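Home | About | Match Notes | Archive | Contact

Skurkby's back line is the best thing in the league right now

Posted Sunday, June 26, 2022 by Noemí Mendoza

So I finally got to the Nakberg game (the one everybody had been going on about since May) and wow, I owe Skurkby an apology. I had them down for a bottom-half finish. I said so on this very blog, and Diễm Triệu has been sending me the link ever since!

What got me was how little they panic. Nakberg kicked long all afternoon and the Skurkby fullback just kept strolling under it, catching it clean and getting 22 yards back up the field before anyone laid a hand on him. Their center pairing is only in its second season together and it already looks like they share a brain. I counted one missed tackle between them, and that was in the last few minutes when the game was gone. 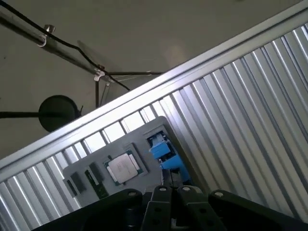
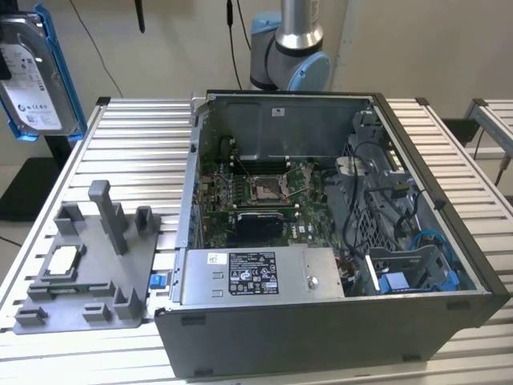
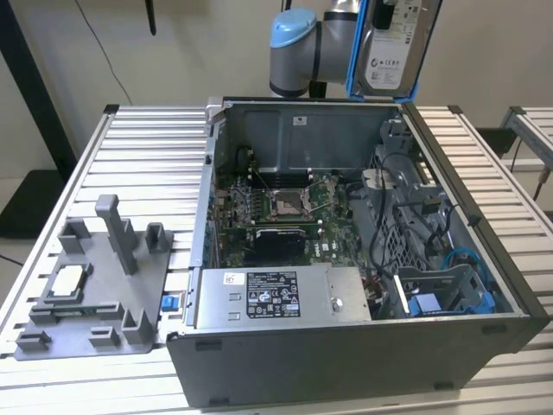
Metal in all three, and a Dell board with its CPU socket open in the second and third.

Okay, back to the rugby. The crowd was 3828, a lot for a ground where I've sat with a whole row to myself. Diễm thinks it's the cheaper tickets. I think people will turn up for a team that passes the ball!

My one worry is the bench. Bayram picked off two of their forwards over the winter, and if the starting hooker gets hurt I have no idea who throws into the lineout. They tried the young guy from Didport for ten minutes and he overthrew every single one. Lovely runner, though, so maybe move him to flanker and go shopping for a specialist? They must have some money left after letting the big lock leave.

Anyway, Didport away is next, and that's a horrible place to win. I'm going for Skurkby by five. Diễm says Didport by ten, and the loser buys the pies.

We use cookies to improve your experience on this site. Accept | Manage settings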